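4.2 Collecting the demonstrations

We turn now to the part of the work that took the most patience, and that we enjoyed the most: sitting down and showing the arm what we wanted. All of the demonstrations used in this paper were given by remote control. The person teaching holds a small hand controller (we call ours the Divum, after the drawer label it came with), and the arm follows the motion of the wrist at a reduced scale. Squeezing the trigger closes the fingers, and letting go opens them. We had tried guiding the arm directly by hand in an earlier study at Wandindale, and it worked nicely for pushing and wiping, but people found it hard to lead a heavy wrist smoothly while also thinking about when to grip.

The full set holds 2,190 demonstrations, given by 11 people over one long winter that began in November. Of these, 294 belong to the pot-and-lid family, and they are the ones we discuss in this section. Each teacher had a short warm-up before anything was saved, and could throw away an attempt at any time by pressing a foot pedal. We did not ask for a reason. Looking back, we wish we had kept a note of how often the pedal was used, as several readers of an early draft wanted to know and we could only shrug.

Figure 3. Teaching the pot-and-lid task by remote control. (a) The gripper at the lid, with the pot open. (b) The arm in motion, with the lid on the pot. 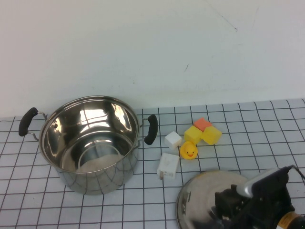 Lids are awkward teachers' material, and we chose them for that reason. A person reaching for a lid at home barely thinks about the approach, but someone working through a controller has to decide on a height, an angle and a moment to close, and these decisions show up in the data as small pauses and corrections. We left the pauses in. The polished steel made things harder still, for the person and for the vision model alike: in Figure 3(a) the inside of the open pot carries curved bands of reflection and the lines of the grid, and our first model was quite happy to treat that sort of pattern as part of the tabletop. The same view has foam cubes, a rubber duck and a plug adapter resting to the right of the pot. Our instruction to the teachers was simply to keep clear of anything they were not asked to move, and we gave no advice on which path to take.

What came back was a wide spread of styles. Some people lifted the lid high and traveled across in one generous curve, while others kept low and crept along, checking the side view as they went. Nine of the teachers settled into one habit early and stayed with it; the remaining two kept changing their minds, bless them, and their recordings turned out to be useful for testing whether the learned policy could cope with mixed advice. We scaled each demonstration in time with the Kokkonen procedure described in Section 3, which stretches the slow stretches less than the fast ones, so that a careful teacher and a brisk one can be compared fairly.

One matter we went back and forth on was where a demonstration should end. It is tempting to stop the recording as soon as the lid is down, and our first batch was cut that way. A policy trained on that batch would set its fingers at the knob and stay there, since it had never been shown how to leave. We therefore asked everyone to include the retreat, bringing the arm up and away from the pot before pressing the button to save. 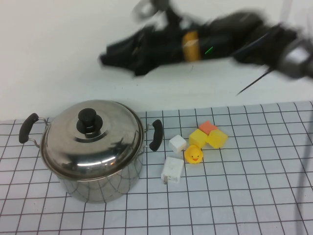 Yichen Xue objected that the retreat should be scripted and kept out of the demonstrations altogether, arguing that people stop paying attention once the hard part is over and that their last few seconds teach haste more than anything else. We think there is a good deal of truth in this. Arm speed during the retreat was indeed the least consistent part of our recordings, and a scripted exit would have been tidier. Our reason for keeping the human version is that the best way out depends on how the knob was held, and a teacher who has just closed the fingers knows this without having to put it into words. As a middle road, we cap the speed of the retreat during training and leave its shape alone. The Stiltov controller described in the next section applies the same cap when the policy is running, so the arm is never asked to move faster than it was taught.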